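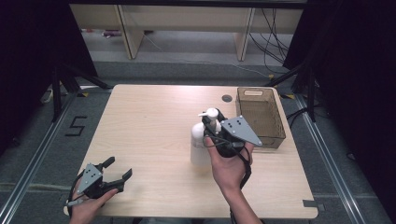 I have owned more soap pumps than any one person should, and most of them ended up under the sink with a clogged nozzle and half an inch of lotion I couldn't get at. So when I finally ordered the white Polby bottle, the 500 ml one, I didn't expect to be writing about it months later. But it's May now, I've bought a second one for the bathroom, and my sister has asked me the same questions so many times that I figured I might as well put it all down in one place!

First, the basics. It's a plain white plastic bottle with rounded shoulders and a white pump head. The plastic lets a little light through, so if you hold it near a window you can sort of tell how much is left (with clear dish soap it's a bit of a guess, with a colored hand soap it's easy). I like that it doesn't try to look like stone or brass or something from a hotel. It looks like a soap bottle, and it goes with everything in my house, including the towels, which go with nothing.

The pump itself is what sold me. One push gives me enough for two hands, and the push is light enough that my mother, who has sore thumbs, doesn't complain about it. I've had it stick once, after I left a thick shea lotion in there for weeks without using it. I pulled the pump out, ran warm water through it, pushed it maybe a dozen times over the sink, and it came right back.

Refilling is where I always lose my patience with these things, and I'd call the Polby good but not great. The neck is wide enough for a small funnel. It's not wide enough for me to pour straight from one of those big floppy Gisby refill pouches without dribbling down the side, and believe me, I've tried, usually late in the evening when I can't be bothered to find the funnel. Take the head off over the sink or lay down a paper towel, as the tube always brings some soap along with it. 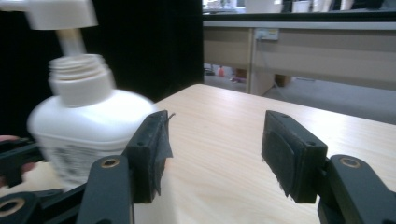 *Pump and tube out, with the screw threads showing on the neck.*

Cleaning is easy enough. With the pump off, I half fill the bottle with warm water, shake it, and let it sit upside down on the rack overnight. The threads on the neck do collect a little dried soap, and an old toothbrush takes care of that. I wouldn't put it in the dishwasher. I did that with an Amegashie bottle once, and it came out leaning to one side like it was listening for something.

A few words about the printing on the front. It's on the lower part of the bottle, and mine has held up fine to wet hands and the occasional wipe with a sponge. I do wish they sold a blank one, because I keep hand soap in one and lotion in the other, and guests get it wrong every single time. I've put a strip of masking tape on the back of the lotion bottle. Not pretty, but it works.

I also want to mention storage, since I keep my spares in one of those see-through brown plastic baskets with the slotted handle (mine is a Plorkora, and I'm very fond of it). The bottle stands up in there nicely with the sponges and the backup toothpaste, and the whole basket slides out from under the sink when I need something. If you're planning to do the same, measure your shelf with the pump head on! I didn't, and I had to move everything down a level.

Things I'd change: a slightly wider neck, a blank front, and a pump that locks down for travel. Mine doesn't, so when I take it to the lake I unscrew the head and pack it in its own bag.

Would I buy it again? I already did, and I'll probably get a third for the laundry room once the jug of stain remover in there is finished. Four and a half stars from me, with the half star held back for the dribbling.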